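Setting up the stage sound for a worship team

Section 4: Monitor mixes and line check

Work through this section after the main speakers are in place and the stage box is connected to the desk (Section 3). The steps assume a Kodura desk with the factory scene loaded. If your church uses an older desk, the button names will differ but the order is the same.

Before you start

Turn all amplifiers off and pull every fader on the desk down to the bottom. Musicians should keep their in-ear monitors out until step 7.

Caution: Never plug in or unplug a microphone that needs phantom power while its channel is open. The thump can damage speakers and hearing.

4.1 Line check

1. Switch on the desk first, then the stage box, then the amplifiers.

2. Label the channels from left to right. Drums and bass go first, then guitars, keyboards, the worship leader and backing singers. Keep the speaking microphones at the far right.

3. Ask one person to stand on the stage and tap or speak into each microphone in turn. Watch the meter on the matching channel. Leave the fader down.

4. If a channel shows nothing, check the cable at the stage box, then swap the cable. Do not change the patch on the desk until you have tried both.

5. Have the worship leader sing a full chorus at service volume. Turn up the gain until the loudest notes reach the yellow part of the meter, then bring it back slightly.

Note: People sing louder in a service than in a rehearsal. Leave more room on the lead vocal than on any other channel.

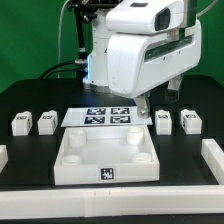
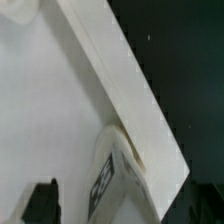
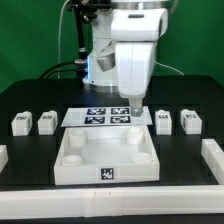
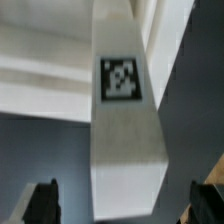

Words: Elias Khasawneh
Checked by Ziad Ghanem, December 2021

4.2 Building the monitor mixes

6. Give each musician a separate mix where you can. If you are short of outputs, put the backing singers together on one mix – they usually want to hear the same things.

7. Set every monitor mix to pre-fader. Start with the musician's own voice or instrument, then add the lead vocal, then the click if you use one. Ask them to put their in-ears in with the pack volume low.

8. Add other instruments only when asked. A singer who cannot hear the tune usually needs the guitars turned down.

9. For floor wedges, place each one behind the microphone, pointing at the singer's head. Raise the level slowly. If it starts to ring, bring it down and cut 2 dB at the ringing frequency. On an untreated stage this is often close to 900 Hz.

10. Play one quiet song and one loud song all the way through before changing anything else. Save the scene under the name of the team, with no spaces.

Caution: Do not reload a saved scene while people are wearing in-ears. Levels can jump without warning.

4.3 Talkback and the leader's microphone

The worship leader may want to give the band directions during a long song. Fit a footswitch microphone for this and send it to the monitor mixes only. Check that it is not routed to the main speakers or to the stream.

The Fodor footswitch stays on after a long press. Look for the red light before the service begins.

4.4 Batteries

Fit fresh or fully charged batteries in all wireless packs 15 minutes before the doors open. Rechargeable AA cells marked 1,000 mAh or lower should not be used in the Suma packs, which will cut out during a long set. Put used cells straight into the tray marked for charging.

If a pack fails in the middle of a song, mute its channel before anyone touches it. The wired spare is kept on a stand at stage left, already patched and muted.

Prorkine receivers need a new channel scan whenever they are moved to another building. The scan is described in Section 6.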